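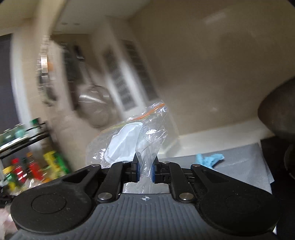

Janeiro, 7h40. Comecei pela bancada, antes do café. As máscaras continuam guardadas em saco de fecho, uma por saco; o fecho laranja e amarelo vê-se bem e evita abrir o saco errado. Passei depois à estante preta. Frascos e pacotes em baixo, chávenas em cima, no tabuleiro branco – a regra é da Hermine e mantém-se. 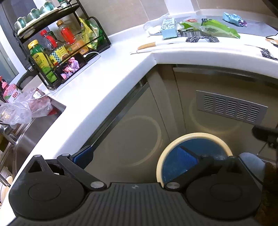
O balde redondo fica no vão sob a bancada, junto à grelha de ventilação. Medi o vão: 75 cm de altura útil, suficiente para um balde maior, mas a porta da Lavoie que o Karim orçamentou rouba 2 cm. Pediu até 465 euros com montagem. Vou esperar pelo preço da Sesetti. Falta desengordurar a grelha e comprar sacos de fecho, caixa de 100.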